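Chapter 9
Chores and the Limits of the General-Purpose Machine

9.1 The problem stated

In 1991 the packing hall at Irneck ran a single automated line that closed 700 cartons an hour. The same hall employed two people to clear and wipe the benches at the end of each shift. The line has since been replaced twice. The benches are still cleared by hand.

This chapter asks why the second task has proved so much harder to automate than the first. The question applies equally to the home, where washing machines have been common for generations while the sorting, carrying and folding of laundry remain the work of the householder. A machine that performs one operation on objects presented in a fixed way is a solved matter of engineering. A machine that enters an ordinary room and puts it in order is still a subject of research.

Three terms will be used throughout. A task is structured when the position and type of every object are known in advance. It is semi-structured when the objects are known but their positions are not. It is unstructured when neither is known. Most household chores, and a surprising share of shop-floor work, belong to the last group.
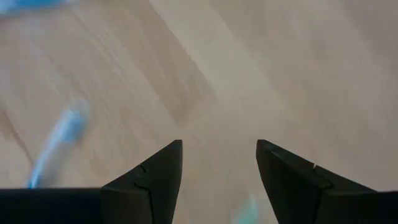 Clearing a work surface is a useful case to begin with, as it appears simple and requires no special skill of a person. The machine must find each object, decide where it belongs, approach it, close on it with suitable force and carry it away. Slim objects lying flat are a known difficulty. They offer little height for the fingers to grasp, and a small error in the estimated position may cause the fingers to push the object aside or to press against the table.

Vision adds a further difficulty. A camera mounted near the gripper has a close view of the work, but it moves with the arm. During rapid motion its view of the surface is blurred, and small items may lose their outlines altogether. The designer may slow the arm, shorten the exposure, or have the system rely on an earlier, steadier view – each choice carries a cost in time, light or accuracy.

9.2 Measuring success

Claims about household machines should be read with attention to how the trials were conducted. In the Jaster trials, directed by Zsolt Major, a single arm made 800 attempts to pick up small items from a bench and place them in a tray. It completed 443 of them without human help. The figure describes one arm, one bench and one set of items, and it does not permit a conclusion about kitchens or workshops in general.

A second measure is the time a person must spend supervising. The Drinex report on light assembly proposed that a chore be called automated only when supervision takes less time than the chore itself. Haddad objected that this standard ignores physical strain, and that a slow machine may still be welcome to a worker with an injured wrist. Both positions are examined in Section 9.4.

The next section considers grasping in detail, beginning with the two-finger gripper and the range of objects it can reliably hold.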